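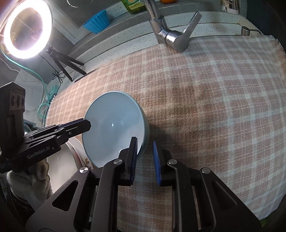

Figure 1. Dish-handling task at the Vilton kitchen station: bowl on the plaid towel, both hand-held grippers in use.

Plirnine project, progress report to Marar
8 Nov 2021

1. Status
Collection at the Vilton site continued through the period, with one stoppage of 2 working days. The total stands at 3,168 accepted episodes. A further 91 episodes were withdrawn after the fault described in section 2. The December delivery date is unchanged.

2. Fault: finger opening on the right-hand unit
During a routine check, the recorded finger opening on the right-hand gripper did not agree with the measured opening. The log showed the fingers closed while a gap remained between the pads. The left-hand unit was checked the same day and was within tolerance.

The cause was a loose pivot in the finger linkage. Play at the joint let one finger lag behind the other under load. The error was small on plates and large on bowls, where the pads meet a curved wall and the side load is higher. Two bowls were dropped onto the towel before the unit was taken out of use. Neither broke and there were no injuries.

3. Action taken
The pivot was removed, cleaned and refitted with thread locker. The opening was then calibrated again at five positions. The repaired unit completed 200 open and close cycles with no measurable drift.

All episodes recorded after the last good calibration were reviewed. Those with a mismatch above the limit were withdrawn and are kept in a separate folder at Flilby. They are not included in the total in section 1.

4. Safety
Work gloves remain mandatory for all ceramic and glass tasks. Chipped items are to be removed from the station before a session starts. The towel must cover the sink edge wherever dishes are set down.

5. Open items
Pivot tightness is now checked at the start of each shift. A spare linkage set is on order; no delivery date has been confirmed. The withdrawn bowl episodes will be recorded again before the plate and pot tasks resume. No change to the budget is requested.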